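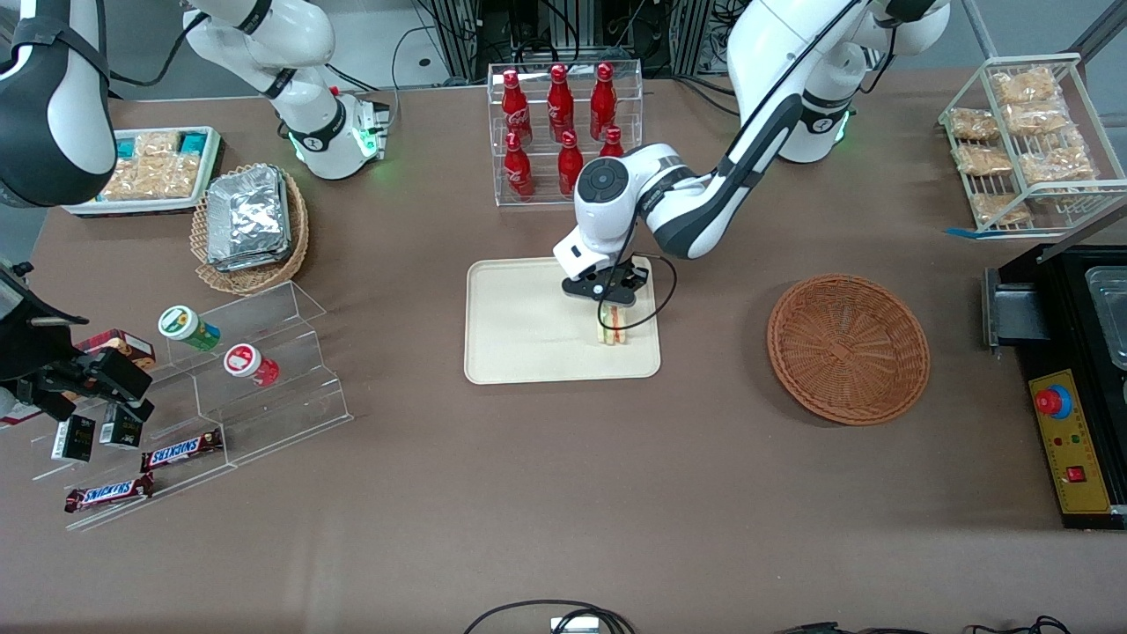

Chapter 2: Chores, Counters and the Limits of Dexterity

Search this book Contents Go

Machines have washed our clothes and dishes for decades, but a person still has to load them. The drum and the spray arm are the easy part. Picking a sock out of a pile, or a wet glass out of a sink, asks for a kind of skill that engineers have found much harder to build. This chapter looks at how far that work has come, in the home and behind the shop counter.

A snack counter is a useful place to begin. A sandwich has to be held firmly enough to stay in one piece and gently enough to keep its filling, and then be set down in a tray. The gripper doing this is a black parallel one. Within reach of the same pair of arms there are bottles on a rack, bags of snacks on wire shelves, foil-wrapped packets in a basket, chocolate bars and cups with lids. A shop assistant handles all of these without a thought. For a machine, each one is a separate problem of shape, weight and softness.

2.1 What counts as doing a chore?

Claims about household robots are often hard to compare. When Hunwood tested a table-clearing arm in February, it reported that the arm had cleared 200 plates. Pichon, working on a similar machine, reported only the plates cleared with no human help, and gave a figure of 26 out of 100. Both firms were telling the truth. They had asked different questions.

In this book we say that a machine can do a chore when it meets these conditions:

- it starts from the state in which a person would find the job
- it finishes without a person stepping in
- it copes with ordinary changes, such as a new brand of bread or a basket moved to the other side

Few machines meet all of them. Most do well on the first attempt at a familiar object and poorly when things are moved about. The Konis shelf-stacking project, which we return to in section 2.4, is a good case — its arms were quick with boxes and slow with bags.

2.2 Rigid and soft objects

A bottle keeps its shape when it is gripped. A bag of snacks does not, and the place where it can safely be held depends on how the contents have settled. Komex sorted its test goods into rigid, soft and layered, and placed sandwiches in the last group. Before reading on, sort the contents of one kitchen cupboard in the same way and keep your list for the exercises.

We use cookies to remember your place in the book. Accept Manage settings

Reader comments (3)

The 26 out of 100 example helped my class a lot. Could you say how long each plate was allowed?

Where would you put a boiled egg? We had a long argument over rigid or layered.

The link to section 2.4 goes to the wrong page on my tablet.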